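# Chapter 4: Do People Buy Storage, or the Idea of Storage?

Every December, furniture sellers start telling their customers that the new year is a good time to get organized. Every January, a great many shelves, bins and cabinets are sold. It is tempting to conclude that the advertising caused the sales, and most trade writing on household goods does conclude that. This chapter asks you to slow down before you agree.

Chapter 3 looked at goods that are used up, such as soap and flour. Demand for those is fairly easy to study because people come back when they run out. A storage cabinet is a different sort of purchase. A household may buy one in ten years, or never. When it does buy, the reasons given at the checkout and the reasons given a month later often don't match. Economists call such things durable goods, and durable goods have produced more confident nonsense than almost any other part of consumer research.

Take the Plumevstead survey, which you will meet several times in this book. The researchers asked 500 households why they had last bought a piece of storage furniture. The most common answer was "we needed more space." That sounds like a finding. But what else would anyone say? Few people tell a stranger with a clipboard that they liked the color, or that a neighbor had one, or that they were bored on a Sunday. The survey measured which answers felt respectable. Whether it measured need is another matter, and the authors spent very little of their report on it.

The Rezaei model, covered in Section 4.2, tries to get around this by ignoring what people say and looking only at prices and floor area. It predicts that a household will add storage when the cost of a cabinet falls below the cost of the floor it would take to leave the same things lying out. On paper this is neat. In practice, almost no household knows what a square foot of its own floor costs, and the model needs them to behave as if they do.
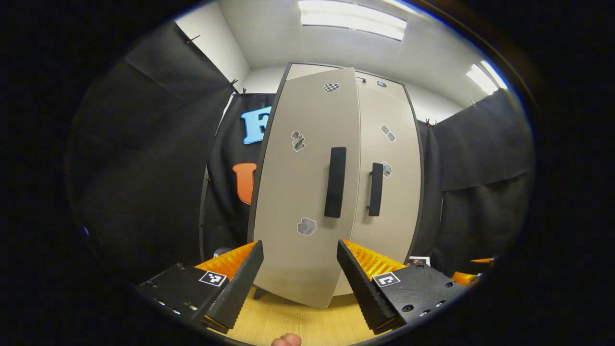
*Figure 4.1. A tall two-door storage cabinet with one door slightly open. Durable goods like this one are bought rarely, and that makes their demand hard to measure.*

Defenders of the model reply that people don't have to know the figure – they only have to act as though they felt it. You should be careful with this kind of reply. It can rescue nearly any theory from nearly any evidence. If a household in a small apartment buys a cabinet, the model is right. If it doesn't, the household must have felt the cost differently, and the model is still right. A claim that can't lose hasn't told you much.

There is a second problem, which is what happens after the sale. Sornari, a mid-priced maker of cabinets, kept track of 30 buyers in the town of Purari for a year. Most reported having as much clutter at the end as at the start. The company took this as a sign that they needed a second cabinet. You may be able to think of other readings. Perhaps owning more shelves makes it easier to keep things that would otherwise be thrown out. Perhaps the buyers were people with growing families. Perhaps 30 is too small a group to say anything at all, and it should be noted that the company chose who was in it.

None of this means that demand for durable goods can't be studied. It means that the usual tools were built for soap and flour, and that they start to slip when we point them at things people buy once and then live beside. Section 4.1 sets out what a demand curve can and can't show when purchases are rare. Section 4.2 works through the Rezaei model in full, with its assumptions listed so that you can argue with them. Section 4.3 turns to surveys, and to the wording of questions in particular.

Before you go on, write down the last large item your own household bought and the reason for it. Keep the note. You will need it for the exercise at the end of Section 4.3.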